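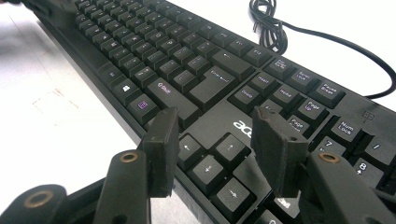
Acer keyboard from the old PC – clean it or bin it?

rustdale_rob
Posted 30/09/2020
I've got this full-size Acer on the white table and can't decide. I need something for typing up invoices at home, maybe 60 a month. Some of the second labels are in purple, which I kinda like. Is it worth popping every key off for a proper clean?

gbeho77
Yes! Pull the keys, soak them in warm water with dish soap, leave them overnight. Take a photo of the layout first or you'll be cursing by the time you get to the Page Down end.

Tsion Workneh
I'd leave the big ones alone. Shift, Enter and Backspace often have a little wire bar under them and I snapped one on my Bement board getting it back in. Cotton swabs and rubbing alcohol, half an hour, done.

gbeho77
Never broke one in six years, you just lift from the side with the clip – go slow.

Tsion Workneh
Well, lucky you. I'm still hitting Enter with a missing clip.

rosstead_mom
Or spend the $5 on a used one at the thrift store and save your evening??

rustdale_rob
Ha, tempting, but I like the feel of this one. Going with swabs, and I'll only pull the letter keys. Does the soap leave the labels alone?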